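Workshop tips: cleaning out an old desktop PC

Page last changed March 10, 2021

Old office computers collect fluff the way sheds collect paint tins. If yours has started to sound like a hairdryer, give it an hour on the bench before you go shopping.

Switch off, pull the mains lead out, then press the power button once to drain what's left. Do the job on a table, with the case lying flat. Carpet is where screws go to retire. Put the ones you take out into an egg box, one hollow for each stage, and you may even finish with the right number.

Take a photo of the wiring before you touch anything. You will be sure you can remember it. I was sure too, and spent an evening in June proving otherwise.
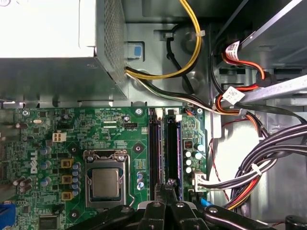 Power supply, Dell motherboard and the processor in its socket. Note the cable tie on the yellow and black wires.

Leave factory cable ties alone unless they're really in the way. If you must snip one, cut the tail side and keep the blades off the wires. A bag of 200 from Crabtree cost me less than a sandwich and will outlive me.

For dust, use a soft paintbrush and short puffs of canned air. The Zumik can is decent, though it empties at a speed that suggests a leak. Hold fan blades still with a finger while you blow. The little holes in the side of a power supply clog first, so brush them from the outside and leave the lid on. There is nothing in there for you, and some of it bites.

Don't lift the processor's lever out of curiosity. If the old paste does need changing, wipe it off with a lint-free cloth and a drop of isopropyl, then put on a blob the size of a pea. A small pea. The Trandent tube says it does 14 processors; mine did three and a shirt cuff.

Before the side goes back on, push every plug home and check that no cable is leaning on a fan.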